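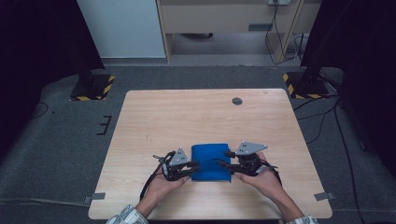

The question we started with was why people in shared houses fall out over laundry, and whether anything short of a second washing machine would help. Our group of four lives in or near Closcombe Hall, where 11 students share one washer and one dryer, and where the note on the lid ("PLEASE be considerate") has been up long enough to fade. We looked at the whole chain, from the basket to the shelf, and folding got more space than we planned. A folded blue cloth, the kind of soft, slightly rumpled bundle two grippers are holding between them on a table, counts as done in any house we visited. The same cloth in a heap on top of the dryer counts as an insult.

Background

Most of what we found in the library was about energy use. There is a great deal of writing on the correct temperature for towels and very little on whose towels they are. The one useful source was a housing booklet from Skernholm, which treats the shared laundry room as a place with laws. Residents book a slot with a small lock on a board, and if the lock is in the slot, the slot is yours. We liked this very much and copied it.

Method

We kept a diary at Closcombe for 7 weeks. Anyone using the machine wrote down when they started, when the load finished, and when they came back for it. We also handed out 100 questionnaires across three other halls and got fewer back than we had hoped, several with coffee on them. One was filled in entirely in capitals and we have quoted it only in part.

For the second half of the project we built a booking board, which we named the Urnel after nothing in particular. It is a sheet of plywood with hooks and painted tags. It cost less than a large pizza and took longer to agree on than to make, mainly over the colors.

Results

The diary had some 400 entries. The typical load sat finished in the drum for most of an hour before its owner appeared. Evening loads were worse. The record was a set of bedsheets that went in after lunch and came out the next morning, by which time it had been moved twice and written about on the house chat at length.

What people minded was fairly consistent. Waiting was tolerated. Having your wet clothes moved by someone else was not, although nearly everyone admitted to having moved someone else's. Respondents were much more forgiving if the clothes had been folded, even badly. One wrote that finding her shirts folded by a stranger was "nice but also sort of creepy," and we think this deserves a study of its own by people with more time.

The Urnel went up in October. For two weeks it worked beautifully. In the third week a tag went missing, and from then on there was a resident with a permanent claim on the early evening. We made a new tag. The old one came back, so now there were two.

Discussion

Complaints on the house chat did drop while the board was in use, but midterms fell in the same period and it is possible that everyone just stopped washing. We should have kept a diary in a second hall for comparison. We asked Quách House and they said no, on the grounds that they got along fine, and then asked if they could have a board.

If we did this again we would number the tags, start earlier in the fall, and leave the colors to one person. The board is still on the wall at Closcombe. The note is still on the lid.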